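**bgunnlaugsson** – Nov 15, 2020
so can any of them make a bed yet. asking for real. I run housekeeping at a small place in Tesstead, 16 rooms, and my boss keeps forwarding me robot articles

**plivska_k**
No. Folding a towel on an empty table, sure, slowly. A bed is a different animal
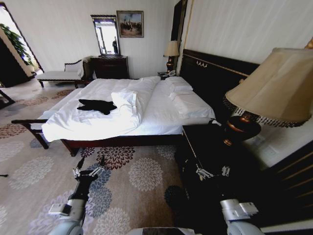

**utinley11**
Duvets are the hard part imo. No fixed shape, slides off whatever you grab it by, and you have to reach across a double from one side. Then theres the small stuff – a black cloth crumpled on a white cover is easy to spot, fine, but a white folded thing on white? Good luck.

**plivska_k**
disagree, seeing it is solved. grabbing just one layer isnt

**bgunnlaugsson**
my girls do a room in 16 min. what would a machine need

**utinley11**
Roughly 2 hours lol. Give it 3 years

**plivska_k**
3?? they said that in febuary about the carts at Lauritsen and we still push them by hand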